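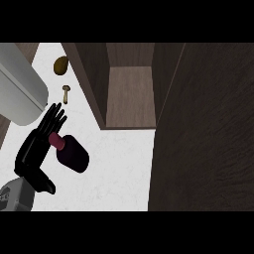 Computer-rendered view from above: a white marble countertop and a black gripper.

Pistero 2 gets its first big update

The tennis game Pistero 2 has a new update, released on 29/03/2025 for PC and both current consoles. The download is free for anyone who owns the game.

The main addition is the Tresent Tour, a career mode played over 18 tournaments. You start outside the top 2,000 in the rankings and have to qualify for the early events. Prize money pays for coaching and travel, and a player who enters too many events in a row will lose stamina. Matches can be set to one, three or five sets.

Clay courts have been changed as well. The ball now sits up more after a heavy topspin shot, and sliding into a backhand takes longer to recover from. Margit Szilágyi, lead designer at Tellon, said the old clay "played like a slow hard court" and that players had complained about it since launch.

Online doubles is back after being switched off last June. Ranked doubles needs a rating of 1,121 or higher, but friendly matches are open to all.

Our reviewer Orathai Paisan has played six tournaments so far. She likes the new clay, but says the computer opponents still come to the net too rarely on grass.

The Nasrallah stadium pack is sold separately and costs 3,000 in-game coins.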